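Soil Mechanics for Site Work
Handout 4: Granular soils, moisture and shear strength
Instructor: Gunvor Nyberg
Revised 12 April 2020

4.1 Scope

This handout covers the behavior of sand and gravel at low confining stress, as met in shallow trenches, stockpiles and backfill. Clay is treated in Handout 5 and is mentioned only where the comparison helps. Students should have read the notes on phase relations and should be able to move between void ratio, porosity and unit weight without looking up the formulas.

The symbols are those of the earlier handouts. Stresses are in kilopascals and unit weights in kilonewtons per cubic meter. Compression is positive.

4.2 Grains and packing

A granular soil carries load through contacts between grains. The contacts form chains, and the chains change as the load changes. Two samples of the same sand at the same void ratio can therefore differ in stiffness if they were placed in different ways. Pouring, tamping and vibrating all leave a different fabric behind.

The void ratio e is the volume of voids divided by the volume of solids. For a given sand it has an upper limit, e max, and a lower limit, e min, both found by standard laboratory procedures. Relative density is

Dr = (e max – e) / (e max – e min)

and is normally given as a percentage. A value near zero is a very loose sand and a value near 100 percent a very dense one. Relative density is a better guide to behavior than unit weight alone. A well-graded sand in a loose state may weigh more per cubic meter than a uniform sand in a dense state.

Grain shape matters as well. Angular grains interlock and give a higher friction angle than rounded grains of the same size and density. Crushed rock fines behave differently from river sand for this reason, even where the two sieve curves lie on top of each other.

4.3 Friction angle

The shear strength of a dry granular soil is written

tau = sigma' tan phi'

where sigma' is the effective normal stress on the plane of failure and phi' is the effective friction angle. There is no cohesion term. If a direct shear test on clean dry sand gives a straight line with an intercept, first check the friction in the apparatus and the curvature of the true envelope at low stress.

Two values of phi' are in use. The peak value applies at the point of greatest resistance. The critical state value applies after large strain, when the soil shears at constant volume. In loose sand the two are almost the same. In dense sand the peak is higher, and the difference is due to dilation: the grains must ride up over each other before they can slide past.

For design of temporary works in this course, use the critical state value unless the problem says otherwise. The peak can be lost through small movements, and the movements on a temporary site are seldom measured.

4.4 Angle of repose

The angle of repose is the slope at which a loosely poured dry pile comes to rest. It is close to the critical state friction angle and can serve as a quick check on a laboratory result. It should not be quoted for damp sand. A damp pile will stand at a steeper angle, and the angle then depends on the height of the pile as well as on the material.

The field sheet from the Nedberg pit shows the usual error. The stockpile slope was measured after rain, entered as the angle of repose, and carried forward into the slope calculation. The pile later dried at the face and slumped to a flatter slope. Mathias Brunner's note on the sheet asks for the moisture content to be recorded next to every slope reading. The same rule applies to all field work in this course.

4.5 Suction and apparent cohesion

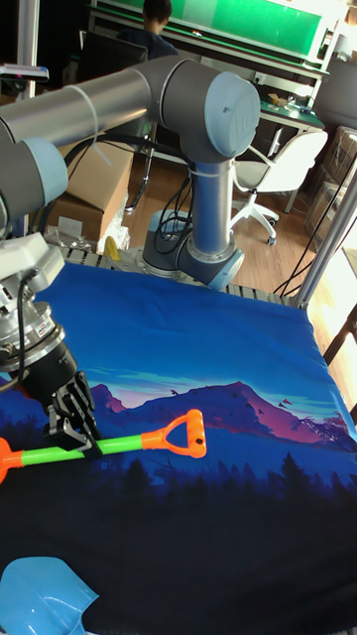
When sand is partly saturated, water collects at the grain contacts in small curved menisci. Surface tension pulls the grains together, and the pore water pressure is negative relative to the air. Taking the effective stress as the difference between total stress and pore pressure, a negative pore pressure raises the effective stress and so raises the strength. The soil behaves as if it had cohesion, and this added strength is called apparent cohesion.

The effect depends strongly on grain size. Fine sand has small pores and can hold a fairly high suction. Coarse sand holds less, and clean gravel almost none. It also depends on the degree of saturation. With no water there are no menisci. With full saturation and no suction the menisci have gone and the added strength has gone with them. The strength is greatest somewhere between these limits, and the exact position varies with the soil.

For partly saturated soil the simple effective stress equation is not strictly valid, because the water pressure acts over only part of the pore area. A common form is

sigma' = (sigma – ua) + chi (ua – uw)

where ua is the pore air pressure, uw is the pore water pressure and chi is a factor between zero and one. Chi is often taken as equal to the degree of saturation. This is an approximation – a useful one for sand, less so for clay.

Apparent cohesion must not be relied on for the stability of any excavation that people will enter. It is lost on drying, on flooding and sometimes on vibration, and the loss can be sudden. A vertical cut in damp sand that has stood all morning gives no evidence that it will stand in the afternoon.

4.6 Worked case: the Tullunano trench

The record below is used in the tutorial. A service trench was cut in fine to medium sand above the water table. The sides were left unsupported over a short length for survey access.

Unit weight, moist: 17 kN/m3
Apparent cohesion, back-calculated: 12 kPa
Critical state friction angle: to be taken from the shear box results in Appendix B

The critical height of an unsupported vertical cut is estimated from

Hc = (4 c / gamma) tan (45 + phi'/2)

with c as the apparent cohesion and the angles in degrees. Work out Hc with the value given. Then set c to zero and repeat. The second result is zero for any friction angle: dry sand has no vertical standing height. The gap between the two results is the whole of the contribution from suction.

The formula assumes a plane failure surface, no tension crack and no surcharge at the edge. A tension crack reduces the critical height. Spoil heaped close to the trench does the same, and the site record shows that spoil was placed on the north side. The tutorial sheet gives the correction for a uniform surcharge.

4.7 Compaction

Compaction is the reduction of air voids by mechanical work. The dry density reached depends on the moisture content, the energy applied and the soil. For most soils with some fines, the plot of dry density against moisture content has a single peak, and the moisture content at the peak is called the optimum.

Clean sand often does not follow this pattern. The curve may show high density when the sand is fully dry, a dip at low moisture content, and a second rise as the sand nears saturation. The dip is known as bulking. Menisci resist the movement of grains into a closer packing, so a volume of slightly damp sand contains less solid material than the same volume of dry sand. Batching by volume is unreliable for this reason, and batching by mass with a moisture correction is preferred.

Vibrating plates and rollers suit granular soils. Static rollers are less effective, as the grains need to be shaken free of their contacts in order to settle. Lift thickness should match the depth of influence of the machine, and a trial strip should be run before the main work begins.

The laboratory uses the Pusex shaking table for maximum density tests. Record the table setting and the mold number on the data sheet. Results without a mold number will be returned.

4.8 Laboratory task

Each group will determine e max, e min and the friction angle for one sand. Groups working with the sand labeled Man should note that it was resampled in January, and results from the earlier batch must not be mixed with the new ones.

Dry the sample to constant mass and let it cool before weighing.
Set aside 600 g for the sieve test.
Fill the mold from a low, steady height for the loose state. Do not tap it.
Level the surface with a straightedge in one pass.
Run the shear box at three normal stresses, using fresh sand each time.
Report peak and critical state values on one plot.

The report should state the placement method in full. Marks are given for the treatment of error, including the volume calibration of the mold.

4.9 Reading and problems

Read Chapter 6 of the course text up to page 263. The section on cyclic loading may be skipped.

Problem 1. A sand has e max of 0.85 and e min of 0.50. Find the void ratio at a relative density of 60 percent.

Problem 2. Explain why a heap of damp fine sand can be steeper than a heap of damp gravel. Refer to pore size and suction.

Problem 3. Repeat the calculation in 4.6 with the apparent cohesion reduced by half, and plot Hc against c.

Hand in Problems 1 and 3 with the laboratory report. Problem 2 will be discussed in the tutorial.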